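**Shazia Khokhar**

Collecting sim demos for board insertion on the Prastby task. 56 episodes so far, policy stalls over the housing. Do I need more cameras or more episodes?
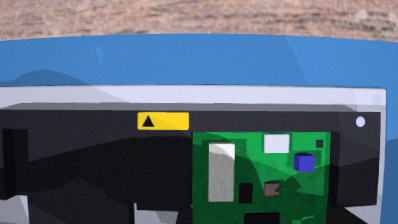 *Close view, board and housing*

**Atif Bajwa**

Episodes. Randomize the light direction first; those shadows on the board will get learned as features. I had 2864 before mine stopped stalling. Keep the wider view too:

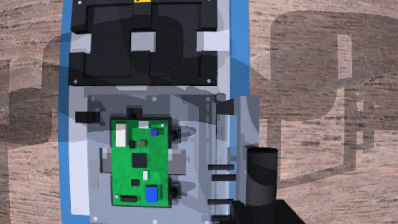
*Wide view, gripper at lower right*

**Grulico**

2 cameras worked for me.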